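Re: [trade-list] Trickle vents on replacement sashes

Kane Ngata wrote:
> Quote from Hekar says 13 sashes, vents extra. Do I need them if
> the old frames never had any? Also is the Testura seal any good?

Kane – quick one, between jobs. Short answers below.

1. Vents. Ask your inspector before you order. Ours wanted them in both bedrooms, not fussed about the hall. Retrofitting is a pain, did it once in November, never again.
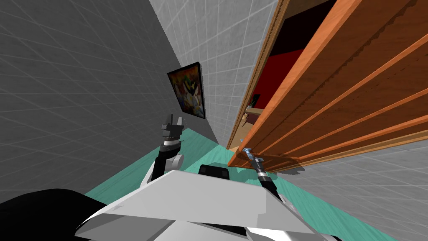

2. Seals. Used the Testura on two jobs. Fine on the flat, bit stiff at teh corners. Lekine is softer but you wait 3 weeks for it.

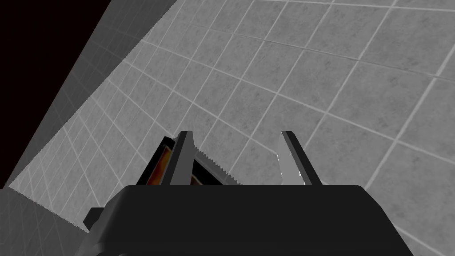

Gripper, fingers up

Hekar are OK on price but read the small print – the quote I had left out sills and disposal. Get it in writing.

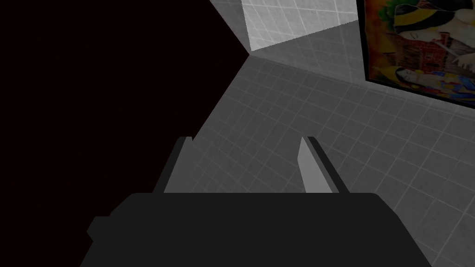 Also check who does the making good. Quinlan include the plaster, Hekar dont, or didnt when I asked. Worth two phone calls.

Measure each opening yourself, top middle and bottom, and use the smallest.
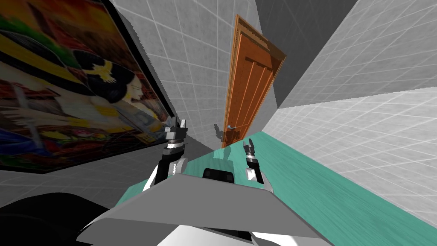 And dont pay the full deposit til they've been out to survey. Can send you my old spec sheet if its any use, just shout.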